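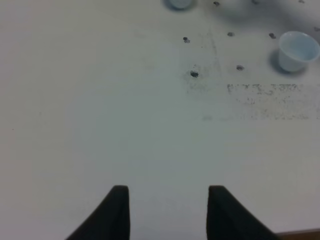
What's wrong with a meeting that has no agenda? It eats the morning, and the people who do the work stop coming.

Stungate parish used to be bad. Andow is worse now. 167 households, and a two-hour meeting on one bus shelter. Elżbieta Borkowska timed it. Good for her. 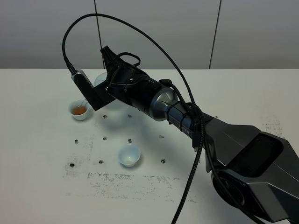
And then the minutes – six pages, no decisions. Who reads that? I dont. Print one side, list what was agreed, send it round by March.

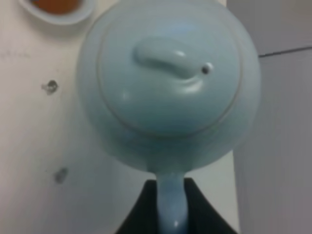
Pale blue teapot, lid on.

Tea first, talk after, I'd say. Half an hour. Anyone wanting longer can write a letter.
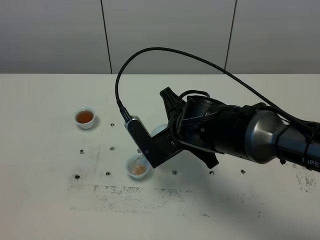

Who should set the agenda? Whoever has to carry out what gets decided, and definately before the night itself.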